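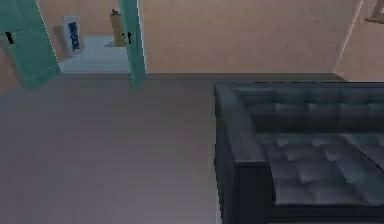 Figure 1. Rendered interior with a dark tufted sofa and an open, teal-green cabinet.

4.2 Does Gistness predict recall?

The Gistness score is often treated as a measure of how quickly people grasp what kind of room they are looking at. We doubt that it measures one thing. In the Irkov study, 349 adults rated rendered interiors and then listed what they remembered, and the high correlation between the two tasks was taken as support for the scale. But the same people did both tasks in one sitting, 3 minutes apart.
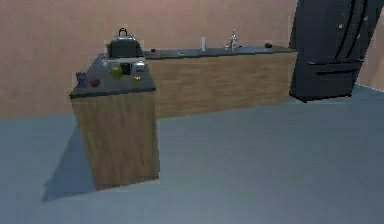

A rater who had just called a room "easy to take in" may simply have tried harder to recall it. The Ateş replication separated the tasks by a night and the correlation fell by half, a result its authors put down to fatigue. They did not measure fatigue.
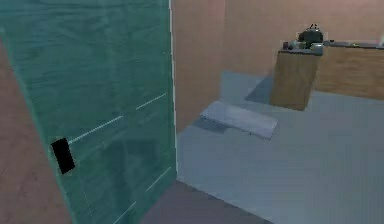
Figure 2. Rendered interior with a large teal-green door panel, left.

Viewing time is a second problem. Irkov showed each room for 200 ms, while the Bralico norms let raters look as long as they liked. Pooling the two sets, as is now common, assumes that time makes no difference to the rating.
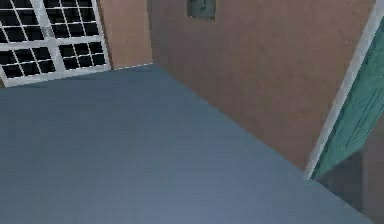 We tested this with 20 raters, a small sample, and found that the rank order of rooms changed between the two conditions. Until the norms are collected again under a single viewing time, we see little reason to report pooled scores.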